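Another evening gone on Rakora and I still haven't touched the save menu. I told myself it'd be an hour, tops. It's past 11 p.m. and I'm eating cereal over the keyboard!

So the swamp level finally loads without choking. I'd been spawning 600 frogs at the start (why did I do that?) and most of them just sat in the walls. Cut it to 400 and moved the rest of the spawning to when you cross the bridge, and it runs great on my old laptop. 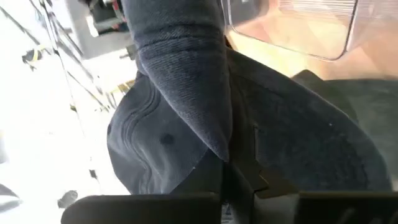
The grappling hook is another story. It sticks to water now. I kind of love it, you can swing off the lake like a maniac, but it breaks the whole third puzzle because you skip the key. Villads Bergmann played the June build and wants me to leave it in and redo the puzzle. Easy for him to say, he doesn't have to draw the new doors.

I'm leaning his way though. Scribbled three door ideas on the back of a bill and one of them might even work. 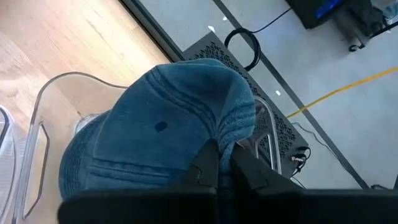
Also renamed the boss again. He was Urkesard, then something dumb I won't write down, and now he's Lamach, and I think that one stays. He has 112 hit points until I see how mean that feels with the starter sword.

Tomorrow: save menu. Really. Then the frog sound, which is still me going "blorp" into my phone.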